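The little oven that moved in

I gave up on having a proper kitchen in March. The flat I rent above Mallon's has one decent room, so the toaster oven went on the round table, and I've cooked nearly everything in it ever since — cheese on toast, baked apples, a rather sad quiche.

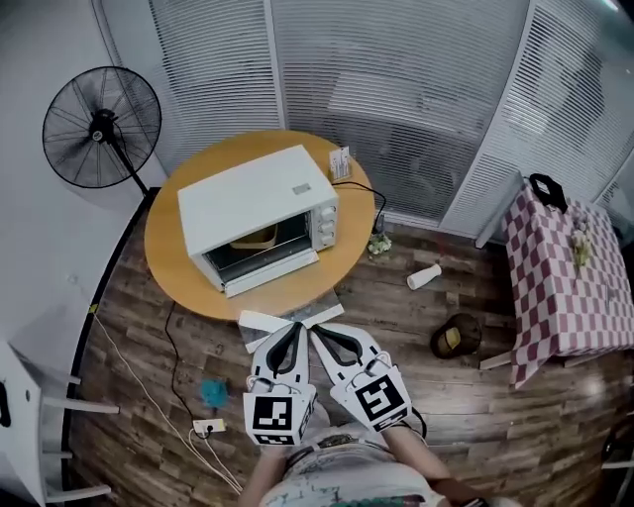

Door down, tray in: three knobs and a little card holder behind.

My one rule is to leave the door open for 30 minutes after supper, otherwise the whole place smells of cheddar until morning. I keep the fan close by for the same reason, and I sweep after every meal, or I mean to!

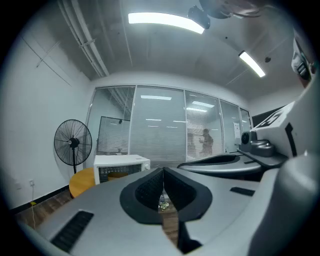

Words: R. Pappas

The strip lights do nothing for a baked apple, I'll admit. I eat by the window instead, plate on my knees, and next week I'm trying scones.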